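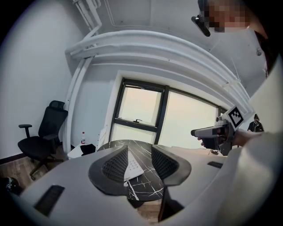 Claniton keeps its hand-held grippers going with a short check before each session, and on my visit I was there to see how that is set up. The room is upstairs and gets plenty of daylight. The work is done at a round black marble table by the window, where two grippers were in use, one of them with a square black-and-white marker mounted on top. Ketill Mogensen, who looks after the tools, starts with the marker. If it has shifted on its mount, the position data is off and the tool goes back to the bench.

Next come the fingers. The mesh pads pick up dust and skin oil, so they are wiped with a damp cloth and left for 7 minutes. The trigger is then squeezed 60 times while a laptop logs the opening width. A pair of fingers that closes unevenly is swapped for a new set from Conska.
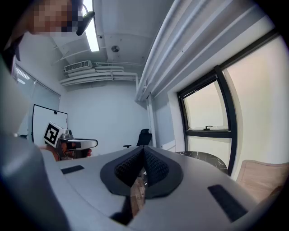 Spare fingers are stored in pairs and never mixed. Mogensen writes the tool number and the squeeze count in a paper log, and the last full service he showed me was on tool 8, at 988 hours. The lens is cleaned last, with a dry cloth only.

A full service includes new trigger springs and takes most of a morning. Visits can be booked through the Travudberg office.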